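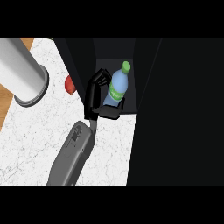 Provora House is looking for an evening advocate to join our small team, and if you have ever sat up late with a friend who was working out whether it was safe to go home, you already know something about the job. We offer short-term shelter, safety planning and a phone line to people leaving abusive partners, and in the evenings a great deal of that work happens in the kitchen. People will say things leaning on a white marble counter with fine gray veins in it that they would never say across a desk, and we have learned to let them take their time. So please don't picture an office with a ticking clock. Picture a kettle, two mugs, and somebody who may want to talk about her sister's wedding for forty minutes before she mentions the reason she called us.

The position is part time, 15 hours a week, spread over three evenings that we will settle with you once we know how your life is arranged. Shifts start at 5 p.m. and end at 10 p.m., with a proper handover to the overnight advocate. Pay is $1779 a month, and it comes with paid training, paid sick time, and a monthly session with an outside counselor, which we ask everyone on staff to use, including those of us who think we're fine.

What you would be doing

You would answer the Leltus line, our evening phone service, and help callers think through the next hour, the next night and sometimes the next month. You would welcome new residents, show them to their rooms, find the spare pajamas and the phone chargers, and sit with them over the first round of paperwork (we have cut it down to four pages, and we're still trying to lose one). Some evenings you'll help a resident get ready for a protective order hearing by going over dates and writing down what she wants to tell the court attorney. Other evenings it is mostly homework, noodles and a disagreement about the television.

You would also keep clear, short notes. Our residents have often had their words twisted for years, and we take care to write down what they told us in the way they told it.
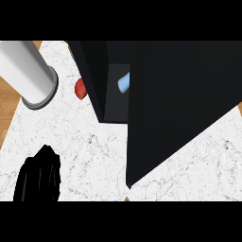
You will never be asked to persuade anyone to leave a relationship, or to stay out of one. We know how hard it is to hold your tongue when you're frightened for somebody, and a good part of the training is about exactly that. It runs for five evenings in May, and covers confidentiality, safety planning, how abuse can affect children, stalking by phone and car, and how to end a hard call kindly. After that you will shadow an experienced advocate for as long as the two of you think you need.

Who we hope will apply

We'd love to hear from people of any faith or none, any gender, and any line of work. A degree is welcome but isn't required. Former residents of any shelter may apply, and we only ask that at least a year has gone by since your own stay. A second language would be a real help, especially Spanish or Haitian Creole. You need to be at least 21, able to pass a background check, and comfortable climbing one flight of stairs with somebody's suitcase.

Last year we provided 1335 nights of shelter, and this post, paid for by the Bastari Fund, is meant to take some weight off the people who made that possible. The funding is for two years, and we will be open with you about what comes after as soon as we know it ourselves.

How to apply

Write us a letter, a page or so, telling us who you are and about a time you listened to somebody well. No resume is needed at this stage. Mail it to Provora House, Box 1429, Van Acker Station, or drop it off at the Van Acker Library front desk in a sealed envelope marked "Evening Advocate." We don't give out the address of the house itself, and finalists will be interviewed at the library. Please include a phone number, the best time of day to reach you, and whether it is all right for us to leave a message.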